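What is a psalm?

A psalm is a song or a prayer. The Book of Psalms is in the Bible, and it has 150 of them. Some are very short. Psalm 117 has only two verses. Psalm 119 is the longest, with 176.

People sang psalms when they were happy, and also when they were scared, sad or angry. Many of them have the name of King David at the top – he played the harp.

Most psalms do not rhyme in English. Often a line says one thing, and the next line says it again in different words. Read Psalm 142 out loud and listen for this. It is a prayer from someone hiding in a cave.

Psalm 98 is a happy one. In it the rivers clap their hands and the hills sing.
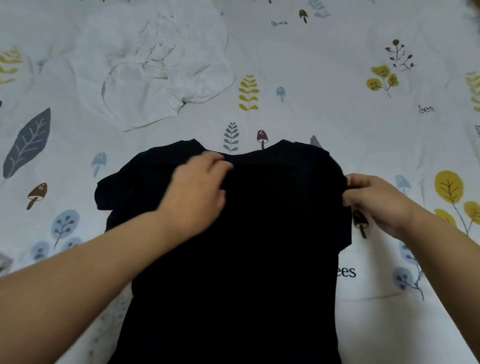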